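# Flado picking arms at the Warnport returns hall, six months in

**ukurek_nights:** Starting a fresh thread, the old one got locked.
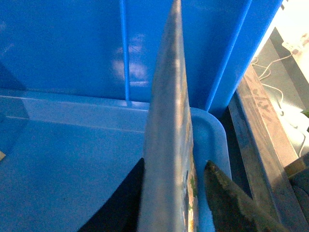
**ukurek_nights:** Did the arms cut anybody's hours? On nights, yes for the temps and so far no for permanent staff, though our overtime is gone since November.

What bugs me is the leaflet they handed out. "Frees the team for higher value tasks." My higher value task is walking between 9 stations clearing stops. I used to sort. Now I babysit.

**dockside_len:** Babysitting pays the same as sorting, doesn't it? My shoulders quit hurting when I came off the bins. I'll take it.

**ukurek_nights:** Same rate, less of it. My check is down and my shoulders weren't the problem, my knees were. There's more walking now.

**prorngate_pat:** We had the same pitch over at Prorngate. Thin flat stuff was supposed to be solved by spring. How does yours do with it? Anything standing on edge in a blue bin, ours would grip maybe one time out of three on a bad night, and then somebody got a talking-to about "bin presentation."

**ukurek_nights:** Better than that, to be fair to it. Thin items are okay if they aren't jammed together. Shrink wrap is the worst. And yes, we got the bin presentation talk too, so now people lay things out nicely for the machine and those minutes don't show up on anybody's chart.

**dockside_len:** They do show up. Iwona Domański put them in the shift report, I've seen it.

**ukurek_nights:** She put them in for 2 weeks. Then the form changed and the box was gone. Ask her.

**šimek_fan:** I work days on the Šimek line and I think this thread is too gloomy. Target is 277 an hour per station and we hit it most days. New hires learn it in a shift.

**prorngate_pat:** "New hires learn it in a shift" is exactly what would worry me if I had your seniority.

**šimek_fan:** Fine, but I was bored stiff before and I'm less bored now. That counts for something.

**dockside_len:** What's the target on nights?

**ukurek_nights:** Same number, with about 80 percent of the people. I've asked for the stop logs by station. If I get them I'll post what I'm allowed to.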